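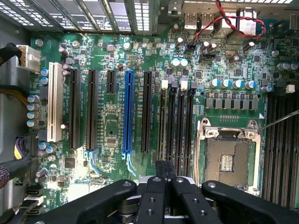

The Lita gripper over the memory slots of an open desktop tower.

Furtado moves memory and drive work on returned desktops to a robot cell

NOSTDALE, March 23, 2026 – Furtado, a refurbisher of business computers, has put a robot cell called Lita into daily use at its Nostdale workshop. The cell handles part of the work on desktop towers that come back from offices and schools at the end of their lease. It was built by Arnar, a maker of automation equipment for repair shops, and was set up with the technicians who used to do the same steps by hand.

The Nostdale workshop takes in 4,000 desktop towers in a normal year. Each one has to be opened, checked, stripped of parts that can't be reused, and fitted with parts that can. Until now one person did all of that at one bench. Under the new arrangement a technician opens the tower, looks it over, and frees any cables that are in the way. The tower is then laid on its side on the table of the cell, where the arm works on it from above.

Memory was the first job chosen. Modules have to line up with the slot and go down straight, and they need a firm push at the end. Done once, it is easy. Done all day, it is hard on the thumbs and wrists, and hand strain was the complaint the workshop's staff raised most often when Furtado asked them what a robot should take over. Hard drives and expansion cards were added after that. Replacement parts wait upright in a fixture beside the tower, so that the arm can reach them from the same side each time.

Processors stay with people for now. The contact pins in an open socket bend easily, and Furtado and Arnar agreed early on that a technician should seat the processor and close the lever. Cable routing stays with people as well. Cables lie differently in every tower that comes in, even in towers of the same model, and during the trial the arm was stopped more often by a loose wire than by anything else. The cell is now set to halt and call for help when the view of a slot is blocked.

The trial covered 858 towers. Staff kept a written log of each stop, and Arnar used the log to change the shape of the fingertips and the order of the steps. One change that came straight from the log was to do the memory before the expansion cards, which leaves more room for the gripper.

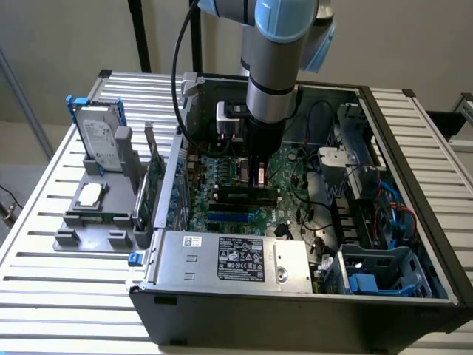 Asked about the first weeks, one of the bench technicians said that she had not trusted the cell and had checked every module after it, and that she still checks the first tower of each batch by hand. She added that her evenings were different now – she can open a jar again without thinking about it – but that she would like the arm to be quicker at asking for help when it is stuck.

Furtado says no jobs have been cut as a result of the change. The 42 people at Nostdale have all kept their posts and their hours. Technicians who work with the cell spend more of the day on fault finding, which used to be left for the end of a shift and often carried over to the next morning. Some of them now also write the part lists that tell the cell what goes into which model. That work is paid at a higher grade, and training for it takes place during working hours.

There are things the workshop is still sorting out. Small-form desktops do not give the gripper enough space and continue to go to the hand benches. Very old towers also go there, as do any with damage to the case. Bench height was another matter. The table of the cell stands higher than the old benches, and shorter members of staff asked for a platform along the front, which has been ordered.

Staff will go on rotating between the cell and the hand benches. The workshop tried having the same people at the cell all week and dropped the idea after they said the job had become mostly waiting and watching. A shift is now split in half, with the changeover at the lunch break.

A second cell is due to start work at Nostdale in April. It will be used for taking parts out, while the first one will mostly put parts in. Arnar will run it on a test batch of 100 towers before it joins the normal flow, and technicians from both shifts will take part in the test.

About Furtado
Furtado collects, repairs and resells desktop computers and monitors for offices, schools and public agencies. Its main workshop is in Nostdale.

About Arnar
Arnar designs and installs robot cells for repair and refurbishing work. Lita is its cell for desktop computers.

Media contact
Press office, Furtado, Nostdale. Visits to the workshop can be arranged on request.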